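Wednesday, March – glaze bench, Starkthorpe

Back on the coral glaze again, and I am writing this up properly for once because Alžběta Tóth told me (kindly, as she always does) that my last three entries were no use to anyone but me, and that she had spent most of a morning trying to work out what "a bit more of the pink stuff" was supposed to mean. Fair enough! So, from the top.

The base is the same white Baláž base we have used since the autumn, made up in the big bucket. I weighed out 2,500 grams dry this time, sieved it twice through the fine mesh and let it stand overnight with the lid on. When I came in it had settled harder than I like, a real cake at the bottom, and it took a good long go with the paddle before it would move. I think the water was too cold. Next time I'll fill the jug the evening before and let it come up to room temperature, and if it still sets like that I'll try a pinch of Epsom salts, though I'd sooner not change two things at once.

The stain went in at 9 per 100 of base by dry weight. That is one step up from the last batch, which came out of the kiln looking like weak tea with milk in it, and which Ctibor Kadlec still has on his windowsill as a warning to me. I mixed the stain to a paste first with a little warm water and an old brush, then let it down slowly, and I'm glad I did, as the speckles were much finer than before. There are still a few. I suspect the sieve more than the stain – the rim has a slight bow in it, and things creep round the edge when you press.

Dipped the first lot of test tiles for a count of three, the second for a count of five, and poured the rest. The five-count ones looked heavy as soon as they dried, with that powdery crust that comes off on your thumb, and I'd expect them to crawl. Wiped the feet with the flat sponge, which is nearly finished, so could whoever goes to the shop next please get two. And a new bucket lid, the blue one has split.

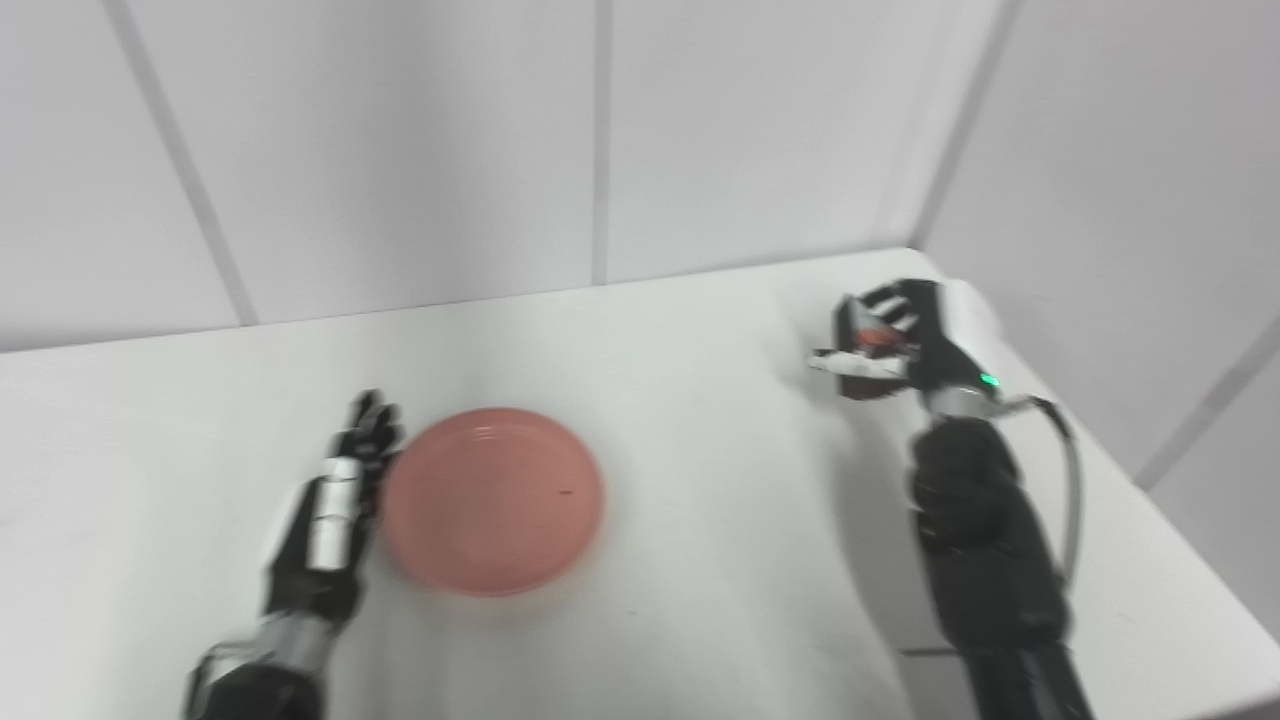 Ctibor thinks the colour ought to sit nearer to salmon for the Finilance order and I think it ought to stay where it is, and we had a very pleasant disagreement over it that used up most of the tea break. His point is that anything pinker will fight with food, tomatoes especially. Mine is that people put all sorts on a plate and have never seemed to mind. We left it that I'll run a short line of tiles at 7, 8 and 9 and let Alžběta choose without being told which is which.

Kiln: tiles on the middle shelf, witness cones front and back. The pack says 1,956 Fahrenheit for the top, and I've set it to that with a short soak, slow for the first stretch on account of the damp. The back left corner has been running cool, so I put two spare tiles there to see how far out it is.

Still to do: label the buckets (both sides, not just the lid), write to Prasalar about the late sack of clay, and find my good calipers, last seen under the wedging table.

Lid stays shut until morning, please, and that includes me.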